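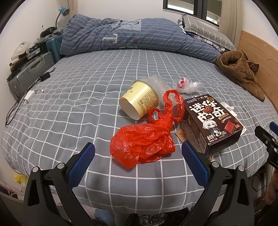 Why do my fitted sheets pill in the middle, and can I get the pills off without wearing a hole in the fabric?

Pilling comes from short fibers that work loose where the fabric gets rubbed, and then tangle into little balls. The middle of the bed gets the most rubbing, so that is where you see it. You can take the pills off with a battery fabric shaver if you keep the sheet stretched flat and go lightly. Do it on the mattress, with the elastic pulled down at all four corners.

Posted by drawer_of_sheets
Monday, August 24, 2020

More detail on my question. The set is from Akine, a cotton and polyester blend, and I bought it in May from the Sfakianakis store in Tultbridge for 40 dollars. I wash it every week on warm and put it in the dryer on high with the towels. The top sheet and pillowcases are still fine. The fitted sheet has a rough patch where my hips and legs go, and I can feel it through pajamas. I would like to keep the set if I can, but if it's going to keep doing this I would sooner know now. If I do have to replace it, is a higher thread count the answer? The store has a 1000 thread count set that costs 150.

2 more answers

The towels are a big part of it. Terry cloth is rough and heavy and it rubs against the sheets through the whole wash and the whole dry. Wash the sheets by themselves, or with other smooth things like pillowcases and thin T-shirts. Zip and button anything else that goes in.

What I do with mine:

Turn the fitted sheet inside out before it goes in the machine. The side you sleep on ends up on the inside.

Use the gentle or normal cycle in cool or warm water. Don't stuff the drum. Sheets need room or they twist into a rope and grind against themselves.

Go easy on the detergent. I use Grultemine liquid at half the line on the cap. Powder is all right too, but let it dissolve before the sheets go in.

Dry on low and take the sheets out while the hems are still a tiny bit damp. High heat makes cotton brittle, and brittle fibers break off short. If you have a line, use it.

For the shaver, the cheap ones are fine. Empty the lint cup often and keep the head flat. Stay away from seams and the elastic, and skip any spot that is already thin enough to see light through. A disposable razor also works but it is easier to nick the cloth. I cut a pillowcase that way.

Blends pill worse than plain cotton, or at least the pills stay put longer. On cotton they tend to wear off after a while. On a blend the polyester holds them on. So you can shave yours, and the patch will come back, only slower if you change the washing.

About thread count – I wouldn't pay 150 for it. A very high number often means thin yarns twisted together and counted separately, and thin yarns can pill just as much. Look for long-staple cotton on the label and a percale weave if you like a crisp sheet. Percale is the plain over-and-under kind. Sateen feels smoother in the store but has more thread lying loose on the surface, and mine pilled in one winter.

Check the receipt too. Some stores will take back bedding that pills in the first few months. It depends on the store.

I just put a cotton blanket over the rough part and sleep on that. Also do you wear socks to bed? My husband's wool ones wrecked ours at the foot end. Fabric softener did nothing for it.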